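Spending the money twice: a chat with Elżbieta Zieliński about buying grippers

2 May 2020

I'd been meaning to talk to Elżbieta Zieliński for ages, mainly so I could pick her brains before I spend any of my own budget. She plans and buys the kit for Tresov, a small outfit that collects hand-held gripper recordings of household jobs (folding, tidying, putting away, all the stuff the rest of us do with half a mind on the radio). We did the whole thing over a video call, her with a mug the size of a plant pot, me with a list of questions that I abandoned after the first one.

The first one was: what did you get wrong?

"Oh, the first order," she said, straight off. "I bought grippers. I sat down with a spreadsheet and I bought grippers, and I thought that was the job."

The first order was eight hand-held units from Bommont, and she still thinks they were a decent choice. What she hadn't put in the spreadsheet was everything hanging off them. Cables, mainly. Spare finger pads. Straps. Cases to post them in, and then the postage itself, both ways, to people who live up three flights of stairs and are never in when the courier comes.

"You hold the thing in your hand and it looks like one object," she told me. "For the budget it's five or six objects and they all wear out at different speeds. The body lasts for ever. I have never replaced a body! The pads go, the screws work loose, and the cable goes right at the plug, every single time at the plug."

I asked how she'd budget for it if she were starting again, and this is the bit I'd tell you to write down. She puts the unit price in one column and then a second column, the same size, for the year's upkeep. She doesn't try to be clever about splitting it up. If there's money left in July, she buys pads.

"My colleague I-hsuan thinks this is barbaric," she said, laughing. "She would like a line for every screw."

I-hsuan Pan wandered into the call at this point, as it happens, and did indeed say she would like a line for every screw. She looks after the recordings once they come in, so she's the one who finds out that a cable is dying, usually from a file that stops halfway through. Her argument is that if you don't record which part failed on which unit, you can't tell a bad batch from a heavy-handed user. Elżbieta's argument is that a log like that takes someone an afternoon a week and she hasn't got anyone with an afternoon. They've plainly had this conversation before. I enjoyed it very much and stayed out of it.

We got on to prices. The quote that made her sit up last year was from Kao, who wanted £2950 for a pair of grippers with the cameras, mounts and a carrying case all in. She'd been paying less than that for the hardware on its own, but nowhere near enough less once you added the bits.

"I was cross for a day," she said. "Then I added up our own way of doing it properly, with my hours in it, and I was cross with myself."

So did she buy from Kao? She did not! The lead time was 16 weeks and she had people waiting. She went back to Bommont for another small batch and asked Kao to hold the price, which they did for a while and then didn't. I asked if she regretted it and she pulled a face and said ask her again when the next lot of cables go.

I was curious about soft things, since that's the work I want to do myself. Clothes, blankets, cushions. Most of the sales sheets I've been sent talk about how much weight a gripper can lift, and I couldn't see what use that was to me. Elżbieta got quite animated here and put her mug down.

"Ignore the lifting number. For clothes, what does a T-shirt weigh? Nothing. Look at the fingertips. Can you get one layer and leave the one under it? Can you get in under a fold? Ask them to send you a loan unit and go and pick up a sock from a bed."

She's serious about the sock. She asks every supplier for a loan unit for a fortnight, and she says you learn a lot just from how they take the question. Lellix said yes on the phone and it arrived that week. Another firm, which she wouldn't name however nicely I asked, wanted a deposit and a signed form and a call with their sales manager, and that was the end of that.

When the loan unit comes she doesn't test it in the office. She takes it home, or sends it to someone who'll use it in their own house, on their own washing. The office has one big flat table and good lights, and she says everything works on a big flat table. At home you're working on a bed or a sofa, on top of something squashy, with other fabrics all over the place and the sun coming in on one side.

"Squashy is the problem," said I-hsuan, who was still there. "You press down to get under the shirt and the thing beneath goes down with it. So people press harder, and then the pads wear. It comes back to Elżbieta's second column in the end."

Elżbieta looked very pleased with that.

I asked what she'd say to somebody like me, with a small pot of money and no stockroom. Her answer was to buy two units, even if I only have one pair of hands to use them. One will be in the post or in bits at any given moment. She'd also buy from whoever sells the finger pads separately, and check that before anything else, as some suppliers will only sell you the whole front end. And she'd keep back a bit for what she calls comfort, which I thought was a joke until she explained. A wider strap, a longer cable so it isn't tugging at your wrist, some padding on the handle. People record for longer when their hand doesn't hurt. She reckons the wider straps did more for their hours than anything else she bought last year, and they were the cheapest thing on the order.

What about insurance? "Yes," she said, and drank some tea.

Second-hand, then? She was warmer on this than I expected. She bought a few used bodies when another project closed, and they've been fine, because (see above) the bodies are always fine. She replaced the pads and the cables on all of them before they went out, without even looking at whether they needed it. She wouldn't buy used cameras, though, or a used electronics module, unless she could plug it in first and watch it run for a good long while. Nearly everything she's been sold as "lightly used" had a cable held together with tape.

We talked a bit about timing as well. With everyone stuck at home this spring, she's had more people willing to record and fewer ways of getting kit to them. Deliveries are slow and parts from abroad are slower. She's ordering further ahead than she likes and has moved some of the money for new units over to spares, on the grounds that a working old gripper in somebody's house beats a new one sitting in a depot. I-hsuan wants it noted that she suggested this. I've noted it.

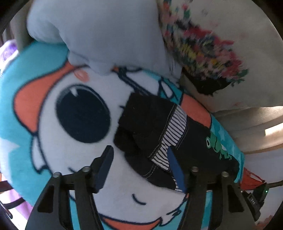
I've still not placed my order, by the way. I've got as far as the two columns, and I've written to Lellix about a loan unit, and I've picked out the sock.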